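Curkora Residents' Board – Household Supplies
Posted 30 May 2022 by Danilo Marquez
2 min read | 14 comments | 3 shares

Residents are reminded that sponges placed in the shared supply box should be bagged before the box is closed. Unbagged sponges pick up dust and hair, and the next household should not have to wash a new one.
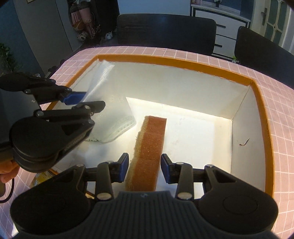
WEDNESS, February – The guidance issued to all floors stated that one bag per sponge is sufficient. It remains in force.

leemans_4b wrote:
With respect, I disagree. A sponge sealed in plastic while damp will smell within days. I would request that the box be left open and the bags kept for other items.

Danilo Marquez replied:
The guidance concerns new, dry sponges only. Used ones do not belong in the box.

trirkosia590 wrote:
The sponge pictured is lying beside a bag. Is the bag intended for it? There is also what looks like a hair near the side of the box, and I would ask that the bottom be wiped before anything else goes in.

Danilo Marquez replied:
Noted. The box will be wiped – the bagging rule stands.

leemans_4b wrote:
Then please record my objection.

4 people found this thread helpful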